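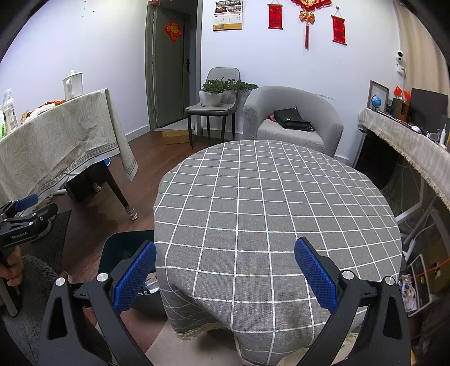

Vuronis 12 claims a better grasp planner. We'd like to see the failures.

Version 12 of the Vuronis planning stack came out in September, and the release notes make a large claim: train on demonstrations from hand-held grippers, and the planner will cope with ordinary living rooms. The headline figure is 579 successful pick-ups out of 900 on tablecloths, rugs and other soft or patterned surfaces. Fine. What happened in the rest?

The notes don't say. Timo Rieger, who maintains the planner, told us that a run counts as a success once the fingers close and the object leaves the surface. Dropping it a moment later still counts. Denise Lambert at Dristlow rescored the public logs with a hold-and-place rule and got 391. That is a different product.

Our other complaint is perception. A printed grid on cloth is a gift to a feature tracker until the cloth shifts, and then the pose estimate can slide along with it. Fringe is worse. The depth filter in 12 smooths thin edges by default, so the planner may treat a hanging trim as free space or as a solid wall, depending on the viewing angle. You can turn the filter off with one line in the config, but Thenmozhi Kartha tried it and planning time doubled on her machine.

There are good things in here. The replay tool is finally usable, and the log viewer now shows gripper width next to the wrist path – something Darmawan Sembiring had been asking for since version 9.

If you already run 11, we would wait for the point release. If you must upgrade, keep your old calibration files, because the new importer overwrites them without asking. Benjamín Sosa is collecting rescored logs for the next issue, and he wants the bad runs too.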